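Ocampo Coat Rack, Five Months In
Sunday, September 7, 2025

I bought the Ocampo in February, when Kaltville is the color of dishwater and every guest arrives wearing three layers. Up to then we had used the banister. The banister was free and held everything, and I would like that on the record before I say anything nice about a pole.

It comes in 7 parts with one hex key and a sheet of drawings that show a smiling man doing it alone. I needed a second pair of hands and a second evening. The legs go on first. Leave their bolts a little slack until the pole is up, or you will be taking them out again, as I did, while the smiling man looked on.

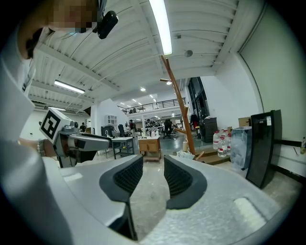
Long gray sleeves, still in season at our house.

Once standing, it behaves. The finish has held up well against wet wool and one leaking umbrella. The hooks are short, so a coat with a good loop hangs fine and a coat without one slides off sometime after midnight with a noise like a burglar sitting down. Sew on the loops. It took me one ball game on the radio.

Balance is the thing people ask about. Load one side with parkas and it leans like a man listening at a door. Spread the weight and it stays put.
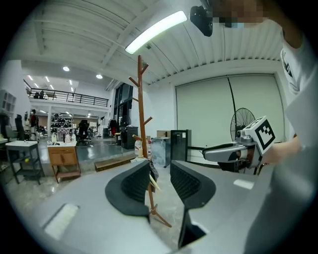

I had the Primesus before this one, which cost less and had a marble-look base that chipped if you vacuumed with any feeling. The Ornenine wall rail is the better buy if you own your walls and trust your drill. I rent, and I don't.

My one real gripe is the felt pads for the feet. They gave up in week 4 and now travel around the hall on people's socks. The replacements from the hardware store are thicker and ugly and haven't moved.

Would I buy it again? Yes, on sale. Four stars out of 5, with the missing one going to the banister, where my husband still puts his jacket.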